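翻訳小説は、なぜ三章目でいつも眠くなるのか

積ん読の山から一冊抜いて、さあ今夜こそと思って開いて、気がつくと朝の四時に電気をつけたまま寝ている。わたしの場合、これがほぼ決まって翻訳小説の三章目で起きます。一章目は勢いで読める。二章目は意地で読める。三章目になると、新しい登場人物がどっと出てきて、しかも同じ人が名字で呼ばれたり愛称で呼ばれたりするものだから、頭の中の人物表がぐちゃぐちゃになるんですよね。

で、今回はその三章目を越えるための話です。越えられなかった話もします。

きっかけは、イタリアの作家エルマンノ・ヴィターレ(Ermanno Vitale)の長編『塩の階段』でした。架空の港町クレラーノを舞台にした一族の話で、原書は火曜日になると店を開ける古書店の親父さんに「これ、あんた向きだよ」と押しつけられたもの。わたし向きって何だろう、と帰りの電車で考えてしまいました。分厚いんです、とにかく。鞄の持ち手が肩に食い込みました。

日本語版も出ていたので、まずはそちらから読みはじめました。港の市場でマルティネッリ家の長女がいわしを値切る場面から始まって、これがもう抜群にいい。値切っているだけなのに、この人が去年誰かを亡くしたことがわかるんです。説明はひとつもなし。魚の目を見るか見ないか、それだけ。うまいなあ、と声に出して言いました(ひとり暮らしなので問題ありません)。
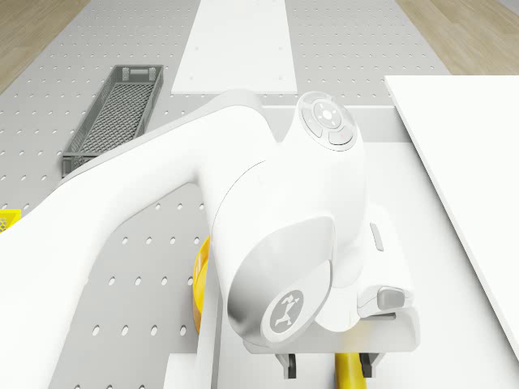 白いアームと穴のあいたグレーのテーブル(CG)

ところが三章目、やっぱり来ました。いとこが出てくる。いとこの夫が出てくる。夫の商売敵が出てきて、その商売敵が長女の初恋の人だったりする。しかもこの人、地の文ではグミエールと呼ばれ、母親からは別の名で呼ばれ、船乗り仲間からはまた別のあだ名で呼ばれるんです。三回くらい行ったり来たりして、わたしは本を胸に伏せました。翌朝、ページの角が折れていました。悲しい。

巻頭に人物一覧のついた翻訳小説、ありますよね。子どものころのわたしは、あれがあるだけで「大人の本だ」と思って興奮したものです。折り返しのところに印刷してあると、読みながら何度も指で戻る。その指の動きまで含めて読書だった気がします。ところが『塩の階段』の日本語版には、これがついていない。最初は不親切だなあと思いました。自分で作ればいいやと、レシートの裏に書きだしたくらいです。

レシートの裏、これが案外よかったんですよ!

何がよかったかというと、書くためには決めなきゃいけない。この人は「長女の夫」と書くべきか、「網元の次男」と書くべきか。どちらも正しいけれど、どちらを先に書くかで、わたしがこの人をどう読んでいるかが出てしまう。グミエールのところには、最初「商売敵」と書きました。五章を読んだところで線を引いて「手紙を燃やした人」に直しました。八章でまた直しました。何と直したかは、これから読む方のために伏せておきます。

出来合いの一覧だったら、わたしはたぶん「商売敵」のまま最後まで読んだと思うんです。少なくとも、あの手紙の場面であんなにびっくりはしなかった。一覧がないのは作者の考えなのか、編集部の都合なのか、ページ数が足りなかったのか、それはわかりません。わかりませんが、レシートは今も本に挟んであります。牛乳と単三電池を買った日のレシートです。

それで味をしめて、しばらく翻訳小説ばかり読みました。三章目で止まっていた本を棚から順に下ろしてきて、続きからではなく頭から読み直す。これがまた不思議で、二度目の一章目はまるきり別の本みたいに読めるんです。一度目に素通りした脇役が、ちゃんとこちらを見ている。郵便配達の人とか、宿の二階に下宿している学生とか。一度目のわたしは主人公を探すのに忙しくて、誰が窓を閉めたかなんて読んでいなかったんですね。

ここで訳文の話もしておきたいのです。

眠くなるのを翻訳のせいにする人は多いし、わたしも長いことそう思っていました。語順がまっすぐでないとか、「彼女」が多すぎるとか。たしかにそういう本もあります。ありますけれど、『塩の階段』を読み進めるうちに、眠さの出どころは訳文よりも、わたしが息継ぎの場所を知らないことにあるんじゃないかと思えてきました。

ヴィターレの文章は長いです。ひとつの文が見開きをまたいで、まだ終わらない。訳者はそれをあまり切っていません。読点でつないで、つないで、つなぎきって、最後にぽんと動詞を置く。黙って読んでいると途中で迷子になります。ところが、声に出すと迷わない。びっくりしました。台所でお湯が沸くのを待ちながら、ためしに一段落だけ音読してみたんです。そうしたら、読点のところでちゃんと息が吸えるようになっている。この訳者は、きっと自分でも声に出しながら訳したんだろうなと想像しました。想像です、ほんとうのところは知りません。

それからは、眠くなったら音読、と決めました。夜中なので小声です。隣の部屋の方、聞こえていたらごめんなさい。いわしの値段をめぐる口論を、毎晩ぼそぼそやっていたのはわたしです。
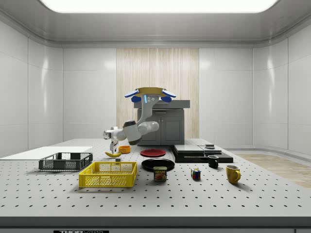

文・水原ちはる

さて、困ったことに、音読をしていると自分でも書きたくなってきます。もともとわたしは短い小説を書く人間で、雑誌に載せてもらったこともあれば、封も開けられずに戻ってきたとしか思えない早さで返ってきたこともあります。ここ一年はすっかり手が止まっていました。書けない理由ならいくらでも言えるんですが、言っているうちに日が暮れるのでやめておきます。

まずやってみたのは、写すことでした。『塩の階段』の冒頭、市場の場面を、ノートに手で書き写す。学校みたいですけど、これがなかなかつらい。手が疲れるし、漢字を忘れている。「鱗」が書けなくて辞書を引きました。自分の小説なら「うろこ」とひらがなで逃げるところです。でも写していると逃げられない。そしてひらがなの「うろこ」だったらこの一行はずいぶん柔らかくなってしまうな、ということに、手のほうが先に気づくんです。

次に、写した場面から長女を抜いてみました。市場の人々だけで書き直す。魚屋のおやじから見た、値切る女。これは一晩で書けました。自分でも驚くほどするすると。翌日読み返したら、ひどいものでした。おやじが何でも知りすぎているんです。女の悲しみを見抜いて、気の利いたことまで言う。ヴィターレの魚屋はそんなことはしません。いわしを新聞紙に包んで、一尾おまけして、次の客のほうを向く。おまけの理由も書いていない。

わたしはどうも、登場人物に理由をしゃべらせてしまう癖があるようです。昔、合評会でも言われました。「この人、自分の気持ちに詳しすぎない?」って。あのときは帰り道で相当腹を立てて、駅前で大判焼きを二つ食べましたが、言われたことは正しかったのでしょうね。いまごろ効いてきました。

原書のほうもちびちび読んでいます。イタリア語は学生時代に少しかじっただけなので、辞書と日本語版を横に置いて、ほとんど匍匐前進。一時間で半ページ進めばいいほうです。それでも、訳文で「どこかの家で皿が鳴った」となっている箇所が、原文ではもっとそっけない言い方だったりすると、うれしくなって立ち上がってしまいます。訳者はここで「どこかの家で」を選んだんだ! と。誰かに言いたい。言う相手がいないので、こうして書いているわけです。

古書店の親父さんに途中経過を報告しに行ったら、「まだそこか」と言われました。あの人は自分の売った本の進み具合を聞くのが好きで、そのくせ筋の話をしようとすると耳をふさぎます。棚の奥から、今度は同じ作家の短編集を出してきました。薄い。助かります。こちらは未訳で、表題作が「クロトビー」という名の渡し船の話らしいのですが、題名からしてイタリア語ではなさそうで、なぜその名前なのかは読めばわかるそうです。辞書の出番がまた増えそう。

読み終えたのは三月の、まだ寒い晩でした。終わりの一章は音読する気になれなくて、黙って読みました。声に出したら早く終わってしまう気がしたんです。長女はもうずいぶん年をとっていて、市場も昔とは違っていて、それでも彼女は値切る。値段の付け方まで一章目と同じ順番で。わたしはそこで最初のページに戻り、いわしの場面をもう一度読みました。レシートの裏の人物表は、余白がなくなって真っ黒です。

この連載で前回、積ん読について書いたとき、思いのほかたくさんのお便りをいただきました。「わたしも三章で止まります」という方がずいぶんいらして、心強いやら情けないやら。人物一覧については意見がきれいに割れています。折り返しに印刷された一覧をコピーして別に持ち歩くという方、カバーを外してしまって一切見ないという方。一覧に「刑事」と書いてある人が二章まで学生のふりをしていて、台無しだったというお怒りのお便りには、声を出して笑ってしまいました。それはたしかに、台無しです。
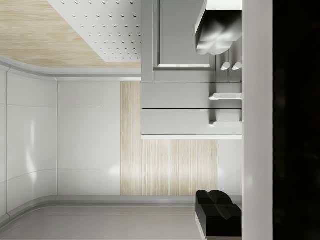
佐和子さんからは、わたしは逆に三章目から読みはじめます、というお便りが届きました。一章目はどうしても作者がよそゆきの顔をしている気がするので、いちばん人が多くてごちゃごちゃしたところにいきなり入って、誰が誰だかわからないまましばらく座っている。親戚の集まりに遅れて着いたときと同じで、そのうち声の大きい人から順に覚えるのだそうです。気に入ったら頭に戻り、気に入らなければそのまま失礼する。人物表は作ったことがない、名前を忘れるような人は忘れてもいい人だと思う、とも書いてありました。

忘れてもいい人! わたしは商売敵の愛称まで書きとめて、夜中に線を引いたり消したりしていたというのに。でも、遅れて着いた親戚の集まりというのはよくわかります。襖を開けたら全員がこちらを見て、すぐまた自分たちの話に戻っていく、あの感じ。

ためしに、止まったままだったもう一冊を三章目から開いてみました。北の国の、雪と教会の話です。いきなり葬式の最中で、知らない人が知らない人を責めていました。いまのところ、声が大きいのは棺をかついでいる人です。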